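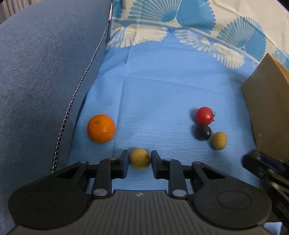

Fig. 3. Small fruit on the blue cloth, with the mandarin kept to one side.

Plorkden Fruit Keeping Set: User Guide
Filed under: Guides & Manuals > Kitchen Storage

Section 2. Sorting and laying out mixed fruit

2.1 Before you start

Read this section before loading the Illura trays for the first time. It applies to small whole fruit up to the size of a mandarin. For apples, pears and anything larger, use the deep drawer and follow Section 4.

You will need:
- the sorting cloth
- the Illura trays (2)
- a clean, dry tea towel
- a bowl for rejected fruit

The sorting cloth should be washed once before first use. Creases and fold lines do not affect it and it need not be ironed.

2.2 Laying out

1. Spread the cloth on a flat surface. Smooth out any ridge high enough to stop a grape from rolling.

2. Empty one bag or punnet at a time. Do not tip fruit from a height.

3. Place citrus on the left of the cloth. Set each mandarin with the stem end where it can be checked. A small dark nub at the stem is normal.

4. Place soft-skinned and small fruit on the right: cherry tomatoes, grapes, small plums, loquats and small kiwi types. In Fig. 3 the red tomato is uppermost, with the dark fruit directly below it.

5. Leave a clear gap between the two groups.

Note: Small fruit may touch while it is on the cloth. It must not be stacked.

Note: Cherry tomatoes are treated as fruit throughout this guide. Leave the green calyx on. Pulling it off opens the skin at the weakest point.

2.3 Checking

1. Pick up each fruit singly, by the sides. Use the least pressure that will hold it.

2. Turn it once and look at the underside.

3. Put split, leaking or mouldy fruit in the reject bowl. Wipe the cloth at that spot before going on.

4. Fruit with a mottled or slightly fuzzy skin is harder to judge by eye. Compare it with others of the same kind and check for soft patches.

CAUTION: Do not squeeze fruit to test for ripeness. Bruising may not show until the following day.

CAUTION: Whole grapes and cherry tomatoes are a choking hazard. Keep the cloth out of reach of young children.

2.4 Loading the trays

1. Fit the Ketilsson divider in the upper tray with the tab facing you.

2. Load mandarins in the upper tray, in a single layer.

3. Load small fruit in the lower tray, softest fruit last.

4. Slide both trays home. The catch clicks when the tray is fully in.

The load limit is 492 g for each tray. Overloading bends the runners and is not covered by the guarantee.

2.5 Cleaning the cloth

Shake the cloth out after each use. Wash at 20 degrees with a mild detergent and dry flat. Do not bleach. Treat tomato or dark grape juice with cold water as soon as it is noticed.

Replacement cloths are listed under Grilstead spares in Section 6.

Guide revised 2022-06-07

This website uses cookies to remember your settings and measure visits. Accept all | Manage choices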